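Kitinine Assembly and Recovery Cell
Model line: Dallach series, bench-mounted

Overview

The Kitinine cell is a single-arm workstation for the assembly, refurbishment and strip-down of desktop computers. It is supplied to repair depots, refurbishers and institutional IT departments that handle mixed equipment in moderate volume. The cell is intended to work beside trained technicians on an existing shop floor, and no perimeter fencing is required where the site risk assessment permits.

Each cell comprises the arm and gripper, an aluminum profile work table, a fixture plate and the Dradex scheduling software. Fixture plates are interchangeable. Pockets and guides are cut to the customer's parts list, and plates for additional chassis types may be ordered at any time.
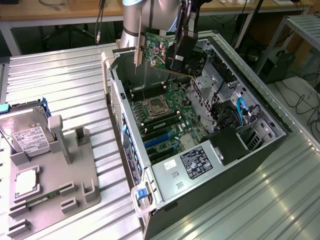
Expansion card held in the gripper over an open tower case, with a hard drive, processor and memory module in the fixture plate at left.

Changes to the technician's role

Customers should plan for a change in how bench hours are spent. Repetitive placement and removal of cards, drives and memory is assigned to the arm. Technicians retain incoming inspection, fault diagnosis, cable routing and final sign-off. A technician may pause the cell at any point, complete a step by hand and return control to the program without restarting the job.

Kwofie, the depot operator at our longest-running installation, reorganized its bench around two cells in August. Staff there had previously rotated through full-day assembly shifts. They now spend a maximum of 90 minutes at a time loading fixtures, and the remaining hours have moved to diagnostics and customer returns. The depot processes some 4,000 units a year. Job classifications were revised in consultation with employees before the cells were commissioned, and Kitinine recommends the same order of work to all new customers.

Training

Operator training takes place on site and covers fixture loading, safe approach, recovery from a missed grasp and basic program editing. No programming background is required. A supervisor module is available separately and addresses scheduling, access permissions and maintenance records.

Specifications

Arm mounting: overhead
Gripper: two-position, replaceable fingers
Stored part profiles: 73 standard, expandable
Cell mass, less fixture plate: 49 kg
Software: Dradex, one licence per cell

Ordering

Quotations are prepared following a review of the customer's parts list and floor plan. Pricing on this page is withdrawn after December 31, 2019, and requests received later will be quoted under the new schedule.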